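# Budgeting for a two-arm sorting bench

Notes for a small workshop, revised 27 December 2020. Prices are from the quotes we held at that date, excluding delivery. 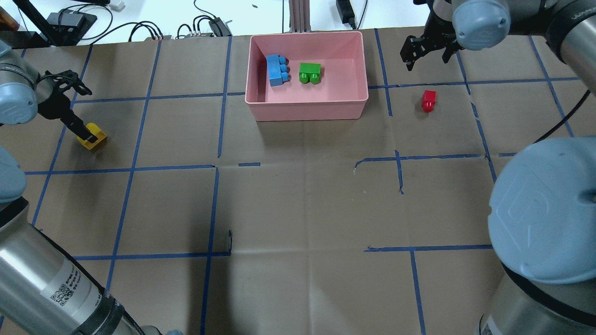
## Settle the task before the arm

- Write down the smallest and largest part to be picked, then ask for the gripper opening in millimetres. Toy bricks and a shallow plastic bin are a cheap test load and show up poor finger alignment quickly.
- Mark the work area with painter's tape on kraft paper. Cells need only be good enough to tell an operator where to put a part down. Replace the paper when it creases or tears, and budget for a spare roll.
- Check reach on the paper, with the bin in its intended place. Catalogue reach is measured to the wrist and says little about a gripper pointing straight down.

## Compare quotes line by line

Brinkmann quoted 2,162 euros for the bench, frame and power distribution. Uvix quoted 2,965 euros with cable management and fitting included. Once Gudrun Dreßler had added the missing items to the cheaper quote, the gap was too small to matter and we ordered on lead time.

Ask each supplier to list separately:

1. Grippers and spare fingers
2. Power supplies and mains leads
3. Mounting plates and bolts
4. Software licences, with the renewal date
5. Return carriage for repairs

## Allow for the back of the table

Power strips, adapters and control boxes take up more surface than expected. Leave a strip of table behind the work area for them, or price a shelf underneath. Cables should be long enough to follow the arm through its full travel - measure with the arm extended, then add a margin for the bend at the joint.

Label both ends of every cable on delivery. Volker Ackermann uses printed sleeves; masking tape falls off.

## Timing

The Neltholm site closes its accounts in February, so orders have to be placed before then. Keep two sets of gripper fingers in stock. Jullow supplies them singly, but the carriage costs the same for a pair.

Serial numbers go to Hildegard Seidel for the asset register.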